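Jelico Hand-Held Gripper Pair: A Term With the Idurbridge Robotics Club

5 December 2021

Our student robotics club at Idurbridge bought the Jelico pair in May and has used it at nearly every meeting. It replaced a set of toy-grade claws that wore out at the hinge. This review covers the grippers and the software they come with. We paid full price.

What you get is two grippers, a wrist strap and a cable for each, a charger, and a printed guide of 26 pages. There is no robot arm in the kit. A student holds the gripper, does a small job with it, and the camera on top records what the fingers did. The club then uses those recordings as training material for the arm it is building for the Klinhom student competition.

The first thing we teach with it is a pen holder exercise. Whiteboard markers go into a mesh cup, and the student takes them out and lays them on the table, or puts them back. It costs nothing to set up and it shows up bad habits quickly. New members grab too low and drag the whole cup along with the marker.

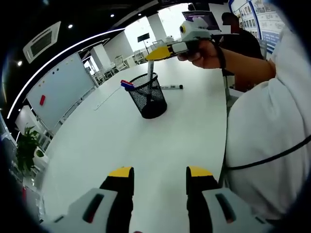

Grip is the strong point. The pads hold a smooth marker barrel without much squeeze, and the yellow tips are easy to follow when you play a recording back. Thin items are harder. A steel ruler lying flat on a table is close to impossible to pick up, and we stopped trying after 3 meetings. Coins are no better. The guide says nothing on the subject.

The handle suits an adult hand. Smaller students could close the jaws but got tired before the end of a session, and there is no way to adjust the reach. The strap should stay on at all times. We have dropped one gripper on a hard floor, and the housing survived with a scuff.

Cables are the main complaint. Each one is long enough to move around a table with, but it tends to lie across the sleeve and catch on a cuff or a button. We now run it over the shoulder and clip it at the collar. A version with a battery in the handle would be worth paying more for.

The software is called Brarninier and runs on an ordinary laptop. Recording starts and stops with one click. Our largest set so far is 133 recordings of the marker exercise, and sorting them took longer than making them. The program names files by number only, and there is no field for the student or the task. We keep a separate spreadsheet. Playback is smooth, and the wide view takes in plenty of the table on either side of the fingers.

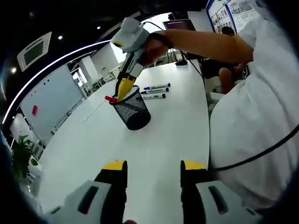

Reaching into the mesh holder, with three markers on the table beside it.

Battery claims do not apply here, but the box says the grippers can be used for up to 2 hours before they need to cool. We never reached that limit.

Good: firm grip, tough housing, simple recording.
Bad: cable, one handle size, poor file names, weak on flat objects.

We would buy the pair again for a club that already has an arm project under way. For a class that only wants to try gripping things, a cheaper claw will do, and the money is better spent on motors.

Recent reviews
Bench power supplies for school workshops
Soldering stations under club budgets
Klinhom starter motor set
Folding tables for small labs
Storage bins for loose parts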